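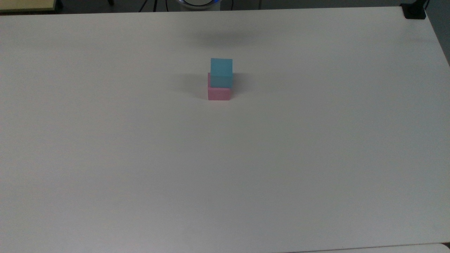

Got the Flemico print cabinet in April, been living with it since, so time to write it up before I forget the annoying bits.

Background, quick. I look after the works on paper for a small regional gallery. Etchings, linocuts, a good run of Japanese woodblocks that came in as a bequest, some watercolours nobody has looked at properly in years. All of it was in Solander boxes on open shelving. Fine for storage, lousy for access. Every time a school group or a prospective donor wanted to see something it was boxes off the shelf, boxes on the table, boxes back on the shelf. So - flat file cabinet.

Looked at three. Umutex makes a lovely one but the depth was wrong for our doorway. Vasiliu is the one the bigger places seem to buy and the quote reflected that. Flemico came in at $2050 delivered, grey powder coat, ten drawers. Bought it.

## Delivery and setup

Comes in two halves plus a base. Each half is heavy. Really heavy. Get two people and a proper dolly, don't do what I did with a folded blanket on lino. Base levels with four screw feet, and the spanner supplied is rubbish, use your own. The halves bolt together from inside the top drawer of the lower unit, which means taking that drawer out, which the instructions mention on the page *after* you need it.

Paint smell was faint. I left the drawers open for 18 days before anything went in. Probably overkill, but I'm not putting a hand-coloured print in a box of fresh coating to find out. Ask for the emissions paperwork when you order. They have it, they just don't send it unless asked.

## Drawers

The good part. Run on ball bearings, full extension, no shudder. You can open one with a fingertip and a loose sheet inside doesn't shift. Soft stop at the end. Compare that to the old plan cabinet at my last job, where opening a drawer was like starting a mower.

Inside clearance is 43 mm. Enough for matted works stacked in folders, not enough for anything in a deep window mount or with a collage element. One drawer I've given up on for mounted stuff and just use it for tissue and blotter.

There's a hinged dust flap at the front of each drawer and a fixed hood at the back so sheets don't ride up and over. The hood works. The flap is fiddly, and if you forget to lift it you'll catch your folder on it. Have done this twice. No damage, bad language.

## Labels

Terrible. The label holders are a clip-on plastic thing that pings off if your sleeve touches it. I've lost one behind the cabinet for good. Replaced the lot with magnetic holders from Toment, pack of 100, far more than I'll ever need, but they stay put and the colour is close enough. Flemico should just supply these.

## Lock

One key locks all ten drawers. Works, feels a bit light. Fine for a locked store room, wouldn't rely on it in a public reading room. Two keys come with it and they're stamped with a number so write that down somewhere.

## In use

Massive difference to how the collection gets seen. I can have six prints out for a visitor in the time it used to take to find the right box. We've shown more of the woodblocks to people this season than in the whole time we've owned them, and one of those viewings has turned into a promised gift, a small set of landscape prints that'll sit beside them very nicely. Can't credit a cabinet for that entirley, but the viewing wouldn't have happened with the old setup.

Top surface is handy for laying out as well, though it's a touch high if you're short. I'm short.

## Gripes, short version

- label holders, see above
- instructions in the wrong order
- no handle option other than the recessed ones, hard with cotton gloves on
- bottom drawer is very close to the floor so I wouldn't use it for anything valuable if your building has ever had a leak. Ours has

## Would I buy it again

Yes. For a small collection on a small budget it does the job, and the drawers are as good as the dearer ones I tried. If you've got oversize posters or maps measure twice, theres a larger model but it won't go through a standard door. Bigger institution with a public study room - look at the Vasiliu for the lock alone.

Four stars. Would be four and a half with decent labels.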